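Sakico hand grippers: a gallery from the trial
Text and pictures: Anahera Tipoki
Posted 2018-06-04

Sakico sells a pair of hand-held grippers with a service wrapped around them. You hold the things, you move clothes about the way you would like a robot to move them, and Sakico turns the recordings into what its leaflet calls "a ready laundry skill". The leaflet says 50 recordings per garment will do. The man from Suvis, who resells the kit, told me 100. By the time I had the contract terms in my inbox the number had gone up to 700, with a charge for each batch past the first.

I asked to see it done on a shirt before I signed anything. 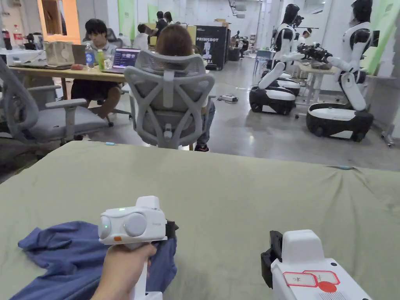
My main doubt is the price of people's time. The kit hire looks cheap until you add someone's hands for days on end, and Sakico leaves that part to the customer. Chraibi, the other firm I looked at, sends its own staff and charges accordingly. I don't much like their quote either, but at least I can read it.

Then there is the matter of the shirt. One soft T-shirt on a big bed is a kind test. Our wash house gets fitted sheets, bibs with ties, and cardigans that have been through the dryer once too often. I asked how much of the shirt work would carry over to a cardigan and was told "a good deal", and when I asked for that in writing the subject moved on to delivery dates.

The grippers themselves I have fewer complaints about. White boxy body, black jaw, a handle underneath that you close your hand round. Sakico says a new person can pick up the knack in an afternoon. I'd allow longer, and I would want a spare pair in the hire price, which at present is extra.
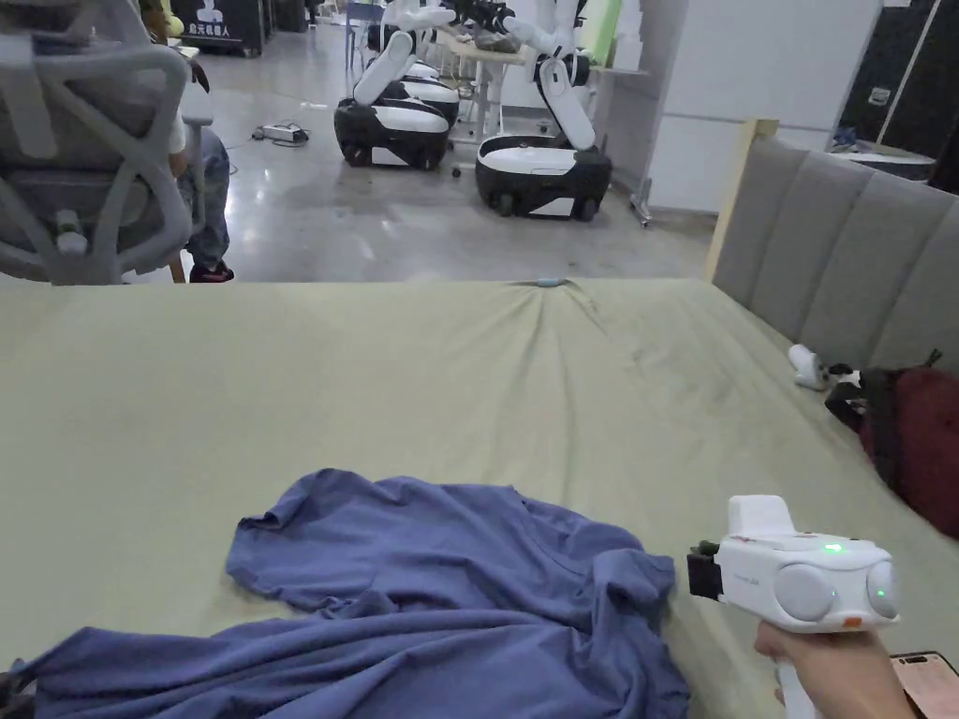

Can you use the recordings with a robot from another maker?
Sakico says the files are open, but the only arm it will support in the contract is the Fivau, and help with any other is billed by the hour.

The minimum term is 6 months. I have asked for a shorter one, with a cardigan as the test piece and the pass mark agreed beforehand. Suvis has promised an answer by October.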